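Derbridge Poetry Post -- members' bulletin, 12 Nov 2025

Anthology news (and a plea)

Right, quick one as I'm meant to be at the printers. The running order for the new anthology is done. Finally. 91 poems came in for it and Salamatu Briggs and I have got it down to 38, which took two long evenings and one fairly heated phone call over a sonnet. The sonnet's in. She was right.

Everyone who sent something should have had an email by now, yes or no. If you haven't, check your junk folder first and then write to me, not to Salamatu, her inbox is full and she is bouncing things. A few of you have changed address since last year and didn't say. Please say!

If yours is a yes, you'll get a proof of your own page by post. Read it slowly. Out loud if you can bear it. We want line breaks, stanza gaps, spelling of your name, any accents. What we don't want is a new third verse. Last time one poem came back with a different title and a different ending, and it held the whole book up while we sorted the page numbers. Corrections in ink on the proof itself, sent back in the envelope. Emailed corrections keep getting lost between us, so paper only this time, sorry.

Biographical notes -- 20 words. Not 20 words plus your prizes. I have cut the ones that ran over and you may not like how I've cut them, so have a look at that on the proof aswell.
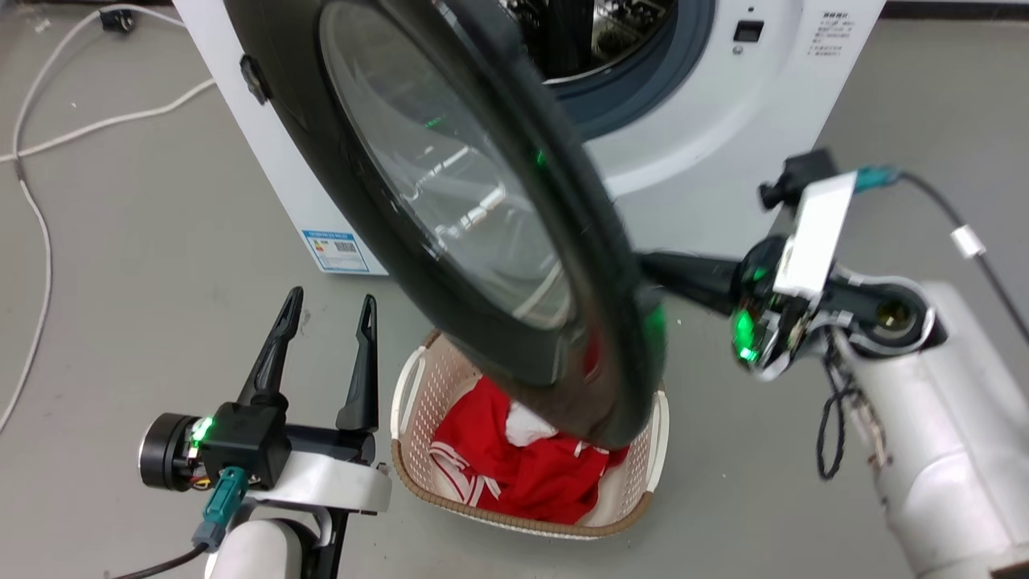 Title. We're still stuck between "Stirkden" and "The Long Way to Stirkden". Emmanuel Kimaro's poem gives us both, and he says he doesn't mind which. I like the short one. Salamatu thinks it looks like a road sign. Cover can't go off until it's settled so if you have a strong view, send it now, one line will do.

Translations: yes, the facing-page ones are staying. It adds to the page count but they looked awful run one after the other, we tried it. Translators get their name at the foot of the poem in the same size type as the poet's. Someone asked about this at the last reading and I gave a muddled answer, so there it is in writing.

Copies. Each contributor gets 2 free. Extra ones at the members' price, order with your proof please and put the number on the back of the envelope, it's the only bit I'm certain to look at. Books should be out in March. I've said that before about other books, I know.

Those who got a no. It was a strong pile and plenty of good things went back because we already had four poems about rivers. You keep all rights, send it elsewhere today if you like, no need to ask us. We don't hold on to anything, files get deleted once the book has gone to print. And no, we can't do individual comments, there are only the two of us reading and we both have jobs.

Launch will be upstairs at the library again if they'll have us. Want six or seven readers, three minutes each. Three minutes means three minutes including the bit where you explain the poem. Names to me. If you need a lift from Stirkden put that down too and we'll try and match people up.

Also still missing: one signed permission form, came back with no name on it. Blue ink, Derbridge postmark. If that's you, own up.

More when the proofs are out.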